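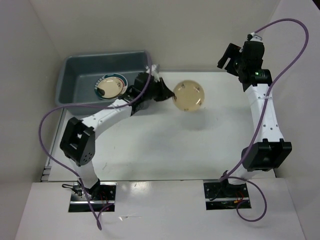 Who loses work when a sorting cell comes in?
At Prudov's dish plant, the 6 people on hand sorting moved to inspection and cell setup.

Case notes, 12th March

Plates and small dishes are handled one at a time.

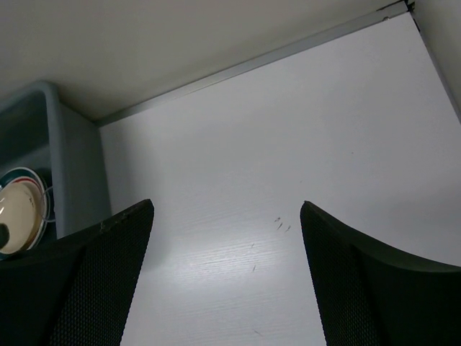
Staff now clear stoppages and decide which pieces get a second look. Pay grades did not change at first, and that caused complaints.

1. List the tasks that stayed with people.
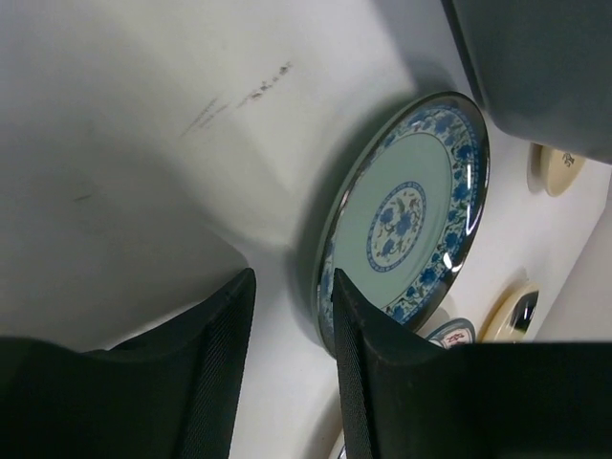 2. Compare training hours before and after.

Read the Brusitz case too.
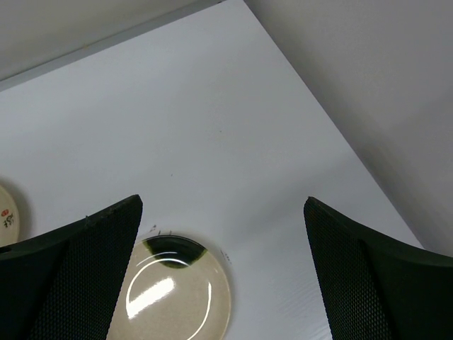
Shift leads there asked for written rules on who may restart a cell. Bring a draft rule to class.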